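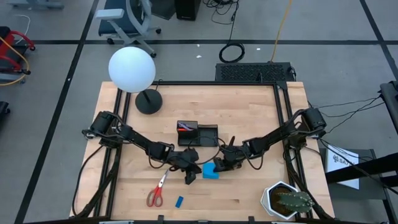

How to judge a band biography before you pay for it

Music publishers love the word "definitive." Ignore it and do this instead.

1. Read the source notes first. The last one I bought, on the synth duo Nolov, had 134 notes, and 71 of them pointed to the same two magazines.

2. Check who talked. "With the cooperation of the band" can mean one phone call with the drummer.

3. Pick one album you know well and read that chapter in the store. If it only retells the lyrics, put the book back.

4. Be wary of page counts. Leire Soler's Cernville scene history runs 490 pages, and a good third is tour dates.

5. Skip the launch event until you've done steps 1 to 3. Moderators rarely ask where a story came from. If you do go, ask it yourself and see how long the answer takes.

Used copies usually show up by November.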